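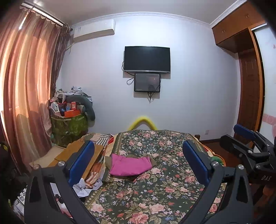 My aunt folded the way other people pray, slowly and with her lips moving a little, and on that Friday in May she had given me the bed to work on, roses and all, while she went off to argue with the kettle. The bus to Nordin left in almost 3 hours and I had two things folded. The pink ones I had worn to every dance since I was twenty, and I kept smoothing the waistband and thinking of the lake, and the band, and how cold the walk home used to be.

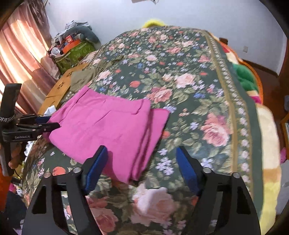 "Are you taking the pink?" she called from the kitchen.

"I'm taking the pink, and the brown shawl if you'll let me have it."

She came in then with two cups and sat right down on the roses, and told me the shawl had been mine since Christmas, if only I'd had the sense to ask. So we drank our tea, and I folded very little after that.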